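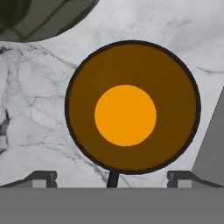
I quit using the snooze button in May, and I've become the kind of person who talks about it at parties. For years my mornings were a swamp. Alarm, slap, nine more minutes, slap, nine more, then a panicked shower and toast eaten over the steering wheel. I was tired all day and sure I needed more sleep, when what I needed was to stop chopping up the sleep I had. I hit it without waking up!

FILED UNDER: Home & Habits / Mornings
4 min read

So I did what any reasonable person does and bought a ridiculous alarm clock. It's called the Luda, it has no snooze at all, and it makes a noise like a goose falling down a staircase. I put it in the hallway. The first morning I walked straight into the door frame. The second morning I was up, furious, standing in my socks at an hour I'd only ever seen from the other side, and I had no clue what to do with myself.

That was the part I hadn't planned for. If you get up early with nothing to get up for, you end up on the couch looking at your phone, and then you may as well be in bed. I needed bait. Mine was coffee, the good kind, from a little roaster called Gebretsadik two streets over. I made a rule that I could only drink it before seven. After seven it was the dusty can from the back of the cupboard. 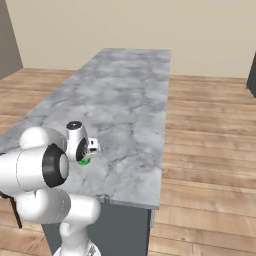

It worked embarrassingly well. I'd lie there hearing the goose and think, okay, but the coffee. Within a couple of weeks I was reading an actual book with it — paper, pages, the whole business — and by the end of summer I'd finished more of them than I had in the three years before.

Now, the bad news. You can't bolt an early morning onto a late night and expect to feel like a spring lamb. I tried. I kept my old bedtime for 27 days and by the end I was crying at a commercial for gutters. The evenings had to move too, and evenings are harder, because that's when all the fun is. My friends over in Fekham still start dinner at nine. I go, I eat fast, I leave before dessert, and they make fun of me (fair).

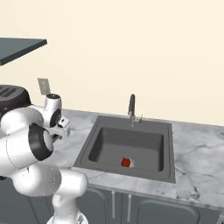 What helped most was being boring about it on weekends. I used to sleep in until lunch and then wonder why the first workday felt like jet lag. These days I let myself have one extra hour and that's it. I also stopped keeping the phone by the bed, partly so I can't check the time at three in the morning and start doing math.

I'm 51, by the way, and I always figured you were born a morning person or you weren't. Maybe so. I'm still not cheerful before the coffee, and please don't call me. But I've seen the sun come up over the Plidura parking lot more times this year than in the rest of my life put together, and it's a pretty nice parking lot at that hour. The goose goes off at 5:30 tomorrow. I've already set out my mug.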